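Search this site Enter keywords Go

Breakfast habits among first-year students at Hitton College

Last updated: 25 June 2000

2. Method

We gave out a one-page questionnaire in the two halls of residence, Lowther and Flarka, during November. It asked what students had eaten that morning, where they had eaten it and how much they had spent. We got 326 forms back. Two questions were badly worded and we left them out of the results.

3. Results

Toast and cereal were the most common answers in both halls. Students in Lowther, where breakfast is included in the rent, were more likely to eat before a nine o'clock lecture. In Flarka students cook for themselves, and many wrote that they ate nothing until the mid-morning break. Those who did eat there named a wider range of foods, including porridge, leftover rice, steamed buns and cold pizza.

Cost was given as a reason for skipping breakfast less often than we expected. Lack of time came first, followed by not feeling hungry. Several Flarka students said the kitchens were too crowded before lectures.
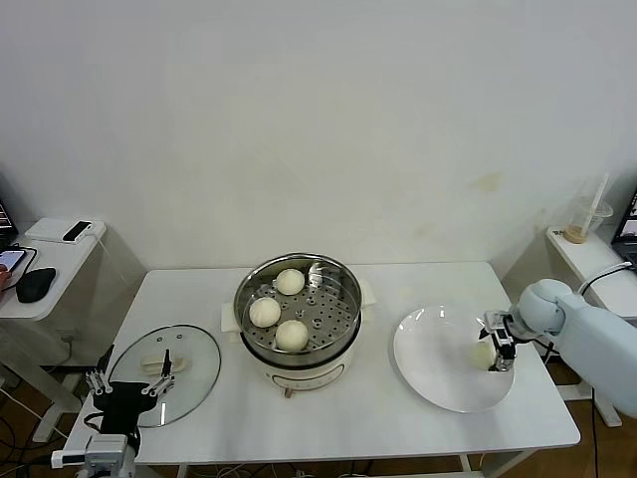 Students who prepared food the night before were the least likely to go without. We did not ask about this directly, so it rests on what people wrote in the comments box.

4. Problems with the survey

The forms were filled in on one morning only, and some students may have eaten differently on other days. We also left out students living at home in Trirkance, who have a longer journey and probably get up earlier. A second survey should include them and should run for a full week.

12 comments Share this page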